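布袋装零食礼包1月起在Clitwood社区店发放

本报讯 2023年12月19日,杂货连锁店Zustier公布了新年零食礼包的安排。今年的礼包改用可以反复使用的布袋,不再配纸盒和塑料提手袋。首批礼包共300份,1月起在Clitwood社区店发放,发完为止。

礼包的内容比较简单,以袋装薯片为主,另配小包坚果和果干。顾客在店内领取浅托盘,把选好的零食放进盘里,到柜台核对后再装入布袋。托盘用完留在店里,布袋由顾客带走。店方说,往年礼包都是提前封好的,有家庭领回去后发现口味不合适,又拿回来调换,今年改为现场挑选,调换的手续也就省去了。
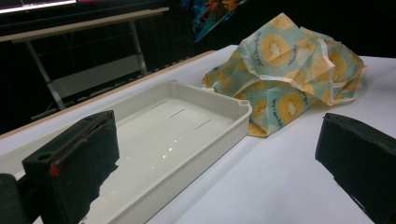
白色浅托盘与印有黄色水果切片图案的布料。

布袋由Onsri缝纫工坊制作,袋口穿绳,可以收紧。面料是工坊的库存花布,以浅色底的水果图案为主,各批次的花色不完全一样,领取时不能指定。工坊表示,这批花布原本用来做餐垫和便当包布,门幅较窄,裁大件容易浪费,做小号抽绳袋正合适。每个布袋可机洗,建议翻面后用冷水洗,第一次清洗时与浅色衣物分开。

尺寸是准备过程中改动最多的地方。薯片包装里充有气体,体积大,分量轻,最初的样袋按坚果和果干的大小裁剪,放进一包薯片后袋口就收不拢。工坊后来把袋身加高,袋底也放宽了,成品能装下一包中号薯片和2小包坚果。大号薯片仍然装不下,因此没有列入可选范围。

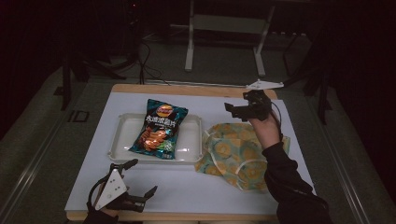 薯片的口味目前定了原味、番茄和黄瓜三种,到货情况以店内货架为准。有食物过敏的顾客需要自行查看包装背面的配料表,坚果也可以换成等量的果干。店方提醒,装袋时应把坚果放在下面,薯片放在上面,袋口不要勒得太紧,路上也不要在布袋上面压放重物。散装糖果和需要冷藏的食品不在礼包范围内。

按照安排,Clitwood社区店的会员凭卡领取,每户限领一份。该店现有登记会员1,908户,礼包数量有限,店方将通过抽签确定名单,结果张贴在入口处的公告栏,不收取任何费用。抽中的住户可以在营业时间内前来,每天下午4点到6点人较多,建议错开。行动不便的住户可以请家人代领,代领人需带上会员卡。
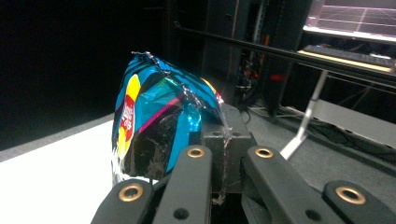
空包装的回收也在同一时间开始。薯片袋内层多带有镀膜,不能与纸类混放,顾客可以把吃完的空袋抖净碎屑后压平,投入收银台旁的回收箱,不必清洗。回收箱由Nesent回收站负责清运,每周一次,其他品牌的零食软包装同样接收。沾有油污较多的纸盒和未吃完的食物不要投入。

每交回16个空包装,可以换领一个布袋,花色随机,换领数量不计入首批礼包。已经领到的布袋如果出现脱线或抽绳断开的情况,可以送到Onsri缝纫工坊免费缝补一次,工坊每周六上午接收,下一周的周六取回。

Zustier的其他门店暂不发放这种礼包。店方称,将在1月底查看布袋的领取和换领情况,再决定是否增加大号布袋。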